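Simulated Cell Gallery: Layout and Clearance Rules for Bench Arms

Pralico Automation Practice Pages
Posted by Savita Uniyal, 1 August 2020

The Pralico practice rules apply to simulated cells in the same form as to physical ones. A layout that would be refused on the floor is refused in the model. The gallery on this page goes with revision 14 of the rules and is meant for people who build cells, write motion programs or sign off on either. Rule numbers are given where they apply. The full text is kept in the Bandimard document store under "Bench arms, light duty."

Definitions used below:
Work zone: the marked part of the table where parts may be placed.
Margin: the table surface between the work zone and the table edge.
Park pose: the pose an arm holds when no motion command is active.
Shared zone: any work zone that more than one gripper can reach.

1. Shared zones

Rule 3.1. A shared zone has one owner at a time. Ownership is held by a token in the cell controller, and an arm without the token does not cross the zone boundary at any height below 246 mm. Rule 3.2. The token is released only after the holding arm has reported a stopped state outside the boundary. A timed release is not accepted.

Wrist view over a blue work zone with three small yellow parts on it. The gripper fingers are close together in the center, and a second gray arm reaches in from the left with its black gripper over the near corner of the mat. 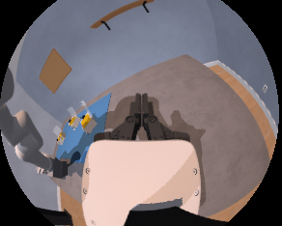 Ramesh Khurana writes that rule 3.2 is too strict for slow motions. On the Dixit cell his group runs both arms at low speed and lets the second one enter while the first is still backing out, with a separation check running every 50 ms. He would like the rule to allow this where the check is logged and the log is kept with the program.

The request has been entered for the October review. Until then the stopped state is required. A separation check may be run in addition to the token and does not replace it. Groups that already log separation are asked to send their data to Urmila Rathore, including runs in which the check raised no event.

Two points on rule 3.1 come up often in sign-off:

The height limit is measured from the table surface to the lowest point of the gripper. Measuring from the wrist flange gives a larger figure and has led to two returned programs this year.

A camera mounted on the wrist counts as part of the gripper. So do its bracket and cable.

2. Work zone and margin

Rule 4.1. Parts stay inside the work zone. The margin is kept clear of parts, tools and fixtures on all sides. Rule 4.2. The minimum margin is 100 mm, measured at the narrowest point. An arm base may stand in the margin if its footprint is entered in the collision model. Rule 4.4. The collision model covers every link of the arm, including those that pass beyond the table edge. Checking the gripper path alone does not meet the rule.

High view of a single table, with the forearm passing between two yellow racks. The gripper is empty and sits over the gray margin, just past the right edge of the mat; the shoulder is out beyond the table on the left.
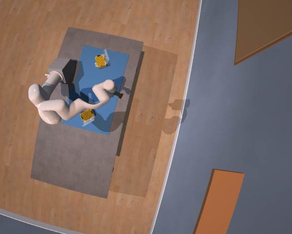
3. Sign-off and records

Rule 6.1. Each program is signed by its author and by one other person who did not work on it. Rule 6.2. The record names the scene file, the revision of these rules and the controller version. Screenshots are useful but are not a record.

Rule 6.5. A program tested only in simulation is marked SIM in the title. The mark is removed after a supervised run at reduced speed on hardware. Changing the scene file after sign-off, even to move a rack, puts the mark back.

Templates for the record sheet are in the Skesis folder. Corrections to this page go to Gráinne Kinsella. Questions on the collision model go to Aarti Thakur.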